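책상 위에 그림 한 장, 명화 소품이 있는 자리

2023-03-22 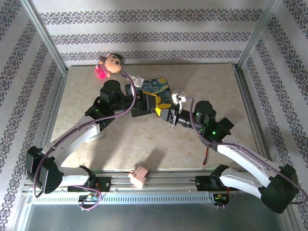
명화를 인쇄한 소품은 벽에 거는 액자보다 값이 싸고 바꾸기도 쉽다. 문구 편집매장 Oleck에서는 이번 봄 명화 소품 88종을 내놓았다. 그중 가장 많이 찾는 그림은 반 고흐의 ‘별이 빛나는 밤’이다. 소용돌이치는 푸른 하늘에 노란빛이 섞여 있어 작은 크기로 줄여도 금방 알아볼 수 있다.

그림이 화려하면 바탕은 조용한 편이 낫다. 베이지색 대리석 무늬 상판은 푸른색을 잘 받쳐 준다. 흰 상판에서는 대비가 세고, 짙은 원목에서는 하늘의 어두운 부분이 묻힌다. 벽지에 이미 무늬가 있다면 소품은 한 장으로 끝낸다.

인형을 함께 둘 때는 색을 먼저 본다. 밝은 분홍색 몸통의 작은 봉제 인형은 푸른 그림과 붙여 놓으면 서로 튄다. 인형을 상판 뒤쪽에 두고 그림을 가운데에 놓으면 두 색이 떨어져 보인다. 봉제 인형은 먼지를 잘 타므로 한 달에 한 번은 털어 준다.

인쇄면 관리는 재질에 따라 다르다. 천으로 된 제품은 미지근한 물에 중성세제를 풀어 가볍게 두드려 닦고 그늘에서 말린다. 종이 카드는 물걸레를 쓰지 않는다. 창가에 오래 두면 노란색부터 바랜다.

Oleck의 명화 소품전은 5월 21일까지 열린다. Patwary 매장에서도 22종을 볼 수 있다.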